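# Who puts the chopsticks back?

When you eat lunch in a big canteen, you take a tray, a plate, a glass and something to eat with. When you finish, you put everything on a moving belt and it goes away through a small window in the wall. Have you ever asked yourself what happens on the other side?

On the other side there are people. They take the rubbish from the trays, they put the plates in the washing machine, and after the washing they sort everything. Forks go with forks and spoons go with spoons. In some canteens there are also chopsticks, the long thin sticks that many people eat with.

In this text we look at one such place. It is the canteen kitchen of Grerell, a company that cooks lunch for offices and schools. There are 11 people in the washing and sorting team, and on a busy day almost 3000 pieces go through their hands. Since January they have been getting ready for a new colleague, a robot with the name Titau.

## What is automation?

Automation is a long word. It means that a machine does a job, or a part of a job, which a person did before.

You know a lot of automation already. A washing machine is automation. Your great-grandmother perhaps washed shirts by hand and needed a whole day for it. Now somebody puts the shirts inside, presses a button and goes to do another thing. But please notice: somebody still has to put the shirts inside. Somebody takes them out and folds them, and somebody finds the sock that fell behind. The machine took a part of the job and the other parts stayed with the people.

It is like this in most workplaces. Machines usually come for one part first.

## Why chopsticks are difficult

You may think that a robot which can lift a car door can also lift a chopstick. But heavy is not the same as difficult! A car door in a factory always hangs in the same place and always has the same shape. A chopstick lies where it fell. It is thin and it rolls. Sometimes it lies so close to another one that you cannot get a finger between them.

Try it at home with some pencils. Let them fall on the table, then pick up only one, and do not move the others. Your fingers feel the pencil and your eyes look for the gap, and you do not even think about it. You have practised since you were a baby. A robot has not practised at all, so it needs to learn from somebody who has.

## Learning from hands

How do you show a robot what your hands know? You could explain it with words, but this is very hard. Try to explain to a friend how to tie a shoe, only with words and with your hands behind your back.

There is a different way. A person takes a tool called a gripper in each hand. A gripper has two fingers which open and close, and on the ends there are soft-looking pads with small ridges, a little like the sole of a shoe. The person does the job with these fingers and not with their own. A camera on the tool looks at everything from close by.

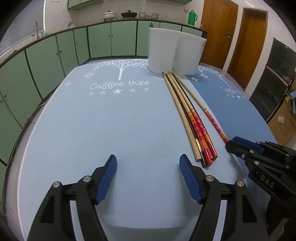 *Two hand-held grippers above the table, with five long sticks on the blue mats.*

Afterwards a computer studies the films. If the robot has fingers of the same kind, then it can try to copy the movements. One film is much too little. A person must do the same thing again and again, and the sticks should lie a bit differently each time. In this way the robot can learn what to do when something is not exactly as it was yesterday.

The people who prepare the films for Titau work at a table in a normal kitchen, with cupboards, pots and a tap. A normal kitchen is a good classroom for a robot. There are colours and patterns and many things standing behind the work, and the robot must learn which of them are important. A tree printed on a mat is pretty, but you cannot pick it up. You know this at once. A robot has to find it out.

## Slow hands, careful hands

Ravindra Nishad has sorted cutlery at Grerell for many years, and he was one of the first who tried the grippers. On the first morning he was not happy with them.

"I felt like a crab," he told me. "With my fingers I am quick. With these I was slow, and everything ran away from me."

He practised for 2 weeks. The most important thing he learned was to choose before he moved. With your own hand you can start and then change your mind in the middle. With the grippers it is better to decide first which stick you want and from which side you will come. Then you open the fingers only as wide as you need, go down slowly and close.

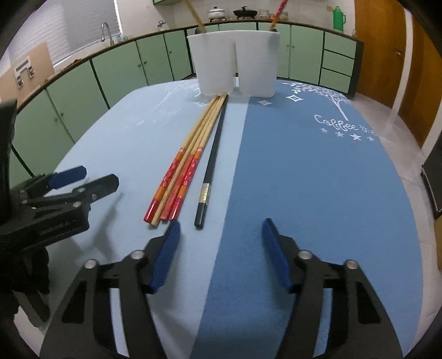
It also helps to use the second hand. One gripper can hold a thing still while the other one pulls or pushes. We do this all day with our own hands, for example when we open a jar or cut bread, and we forget how clever it is.

## What changes for the people?

This is the question which children asked most when I visited schools to talk about robots. Will the people lose their work?

It is a fair question, and the answer is not the same everywhere. In some workplaces there was less work for people after the machines came, and this was hard for the families. In other workplaces the people stayed and their day became different. It depends on the machine, but it depends also on what the bosses decide and whether they listen to the team.

At Grerell the plan is that Titau will begin with the chopsticks only. The team asked for this. To sort small thin things for hours makes the neck and the wrists hurt, and in the evening the eyes are tired. Forks, glasses and plates stay with the people for now.

There will be new tasks too:

- Somebody has to check the boxes which Titau has filled.
- When the robot stops and does not know how to continue, a person must come and help.
- The pads on the fingers must be kept clean.
- New films are needed when the canteen buys cutlery with another shape.

Mr Nishad would like to do the films. His colleague at the next sink does not want to. She likes the plates, she likes to talk while she works, and she says that with a robot she cannot talk about football. I think both of them are right.

## Something to try

You need kitchen tongs, some pencils and a tall cup. Ask an adult if you may use the tongs.

1. Let the pencils fall on the table.
2. Pick them up with the tongs, one after the other, and put them in the cup.
3. Now do it with your other hand.
4. Ask a friend to watch you and to copy exactly what you did.

Which pencil was the most difficult? Did your friend do it in the same way, or did they find a better one? Write it down or draw it, and compare with the others in your class.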